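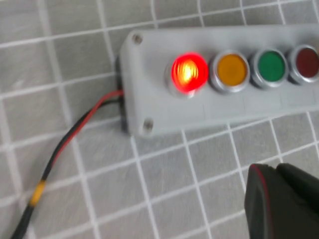
Student Project Report: The Family Debt in Boxing and Labour Melodrama

Submitted for the unit Screen Narrative and Genre
Submission date: 5/19/18

1. Purpose of the report

This report examines how a group of studio-era melodramas treats the son or daughter who gives up a chosen vocation in order to support a household. The project was undertaken over one term and was assessed on the written report together with a short oral presentation. It was proposed in December, when the original topic, the use of radio broadcasts in sports films, was judged too broad for the time available.

The central question is whether these films present the sacrifice as a free decision. Earlier coursework had assumed that they do. The viewing carried out for this report suggests that the matter is less settled, particularly where the parent is shown to be proud and the money is never openly discussed.

2. Scope and sources

Viewing was organised through the Nekton screening room and the Wamach lending collection. The Wamach catalogue lists 2,704 titles, of which 79 are indexed under family melodrama. Titles were shortlisted from the index by reading the plot summaries. Films in which the family appears only in the opening reel were set aside.

Shot length was not measured. The analysis relies on scene breakdowns prepared by hand during a first viewing and corrected during a second. Where a print was visibly incomplete, the missing passages are noted in the breakdown and no claim is made about them.

3. Method

Each breakdown records who is present, who speaks of money, and where the scene takes place. Kitchens, dressing rooms and stairwells were coded separately, as these settings recur throughout the genre and carry different expectations of privacy.
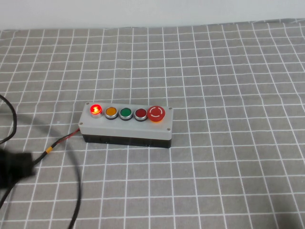
The coding was then compared with the dialogue. In most of the films the word "owe" is spoken in the kitchen and avoided everywhere else. Dressing room scenes favour talk of the next engagement, and the manager or promoter usually controls the length of the conversation. Stairwell scenes are brief, and are often the only moments in which siblings speak candidly to one another.

4. Discussion

Barbier's account of melodrama, which was set as the principal reading, holds that the home is the moral centre of the form. The breakdowns support this in part. The home is where obligations are stated, but it is seldom where they are tested. The decisive refusals and agreements take place at work, in front of people outside the family, and the parents learn of them afterwards.

Storberg argues that the love interest serves mainly to delay the ending. This appears too severe. In the films viewed, she is frequently the only character to ask what the protagonist would prefer to do, and her question is generally left unanswered until the final reel. 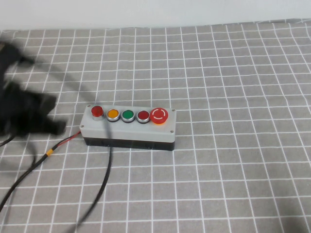
5. Limitations

The sample was limited to titles held in one collection and favours urban settings. Rural melodramas were under-represented, and no silent films were included. The coding was carried out by a single student, so its consistency could not be checked against a second reader.

6. Further work

A later project could apply the same breakdowns to remakes, where the sums of money are often updated while the kitchen scenes remain largely unchanged. The completed breakdowns have been lodged with the department and may be consulted on request.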